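Prodromos Panagiotou reviews safety rules for kitchen robots, and he doesn't think much of the ones he gets. "Petrauskas sent me 36 pages," he says. "Two dealt with the kitchen." 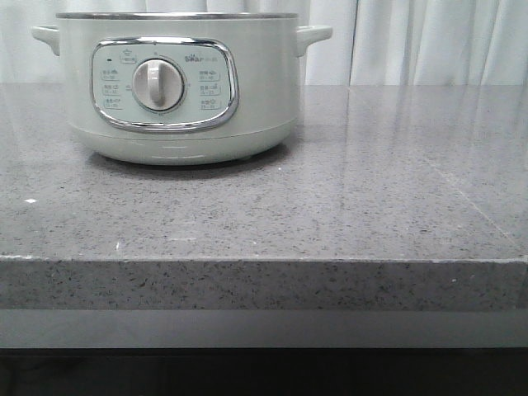

The rest was definitions. He wants a rule a tired person can check - who stops the arm, and from where.

"Unbridge says 2000 clean runs," he goes on. "Clean by whose count?" 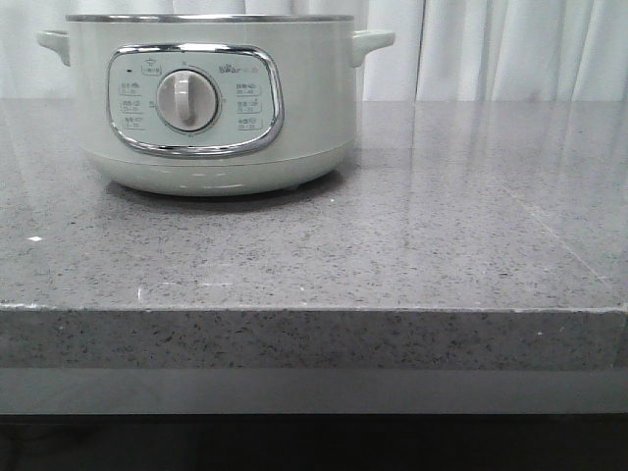 He asked for the failed runs as well and got a brochure. "So I don't sign."

Does he trust any standard? "I trust a log with bad days in it." 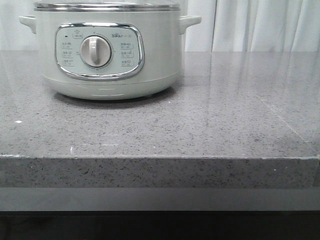

*The cooker on the counter, control panel to the front.*

Murkico's draft has 11 checks before a trial. He would keep the one on clearing the reach area and argue over the others.
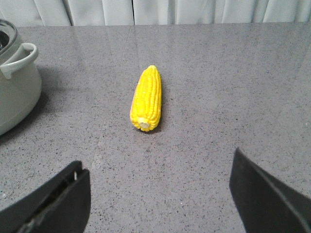

## What he would write instead

"One page. Names on it, and a date when it expires."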